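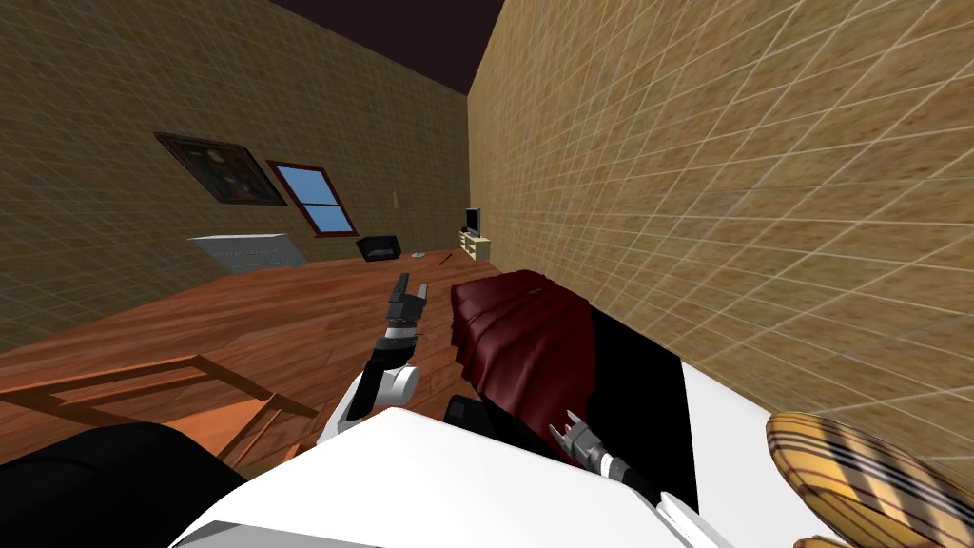
Elspeth MacKinnon started with a bedsheet. Wrong choice, she says. Too stiff, too light, and the solver hated it. By June she was on her third cloth and her second laptop fan.

The project is called Lukumay and it lives in a shared workshop behind a tire place, two desks and a bench. The plan: build a two-armed home robot, a real one, from bought motors and printed shells. But parts cost money, so first it has to learn its manners in simulation. A pretend room, pretend furniture, pretend gravity. Crash it all you like.

Fergus Gunn does the arms. He was a bike mechanic for 9 years and still talks about everything in terms of cable tension. "You get the wrist wrong and you get everything wrong," he says, eating a sandwich over the keyboard. MacKinnon does the room and the objects in it. They argue mostly about friction.

Cloth is the hard part. It folds, it slides, it gets caught on teh corner of things. Gunn wanted to skip it. MacKinnon didn't - homes are full of the stuff, she says, and a robot that can't cope with a throw on a table is no use to anyone.

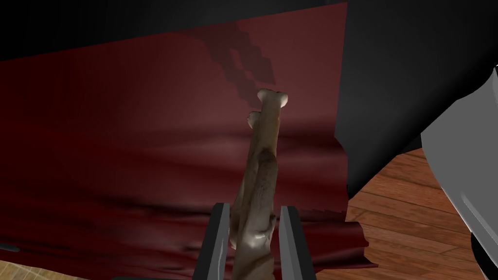
Then there's grip. Two flat fingers are cheap and easy to print, and most things in a house aren't flat. Lumpy, knobby shapes are what she likes to test with. Anything with a waist and a fat end. Squeeze too hard and the physics goes off like popcorn, too soft and it slips. Her notes run to 86 pages, most of it finger settings.

Spending so far is $4000, nearly all on motors still in there boxes. Gunn has one shoulder joint wired up on the bench and it does move, loudly. Next comes the elbow, once the new bearings show up. MacKinnon wants 6 more weeks in the simulator first. He wants three.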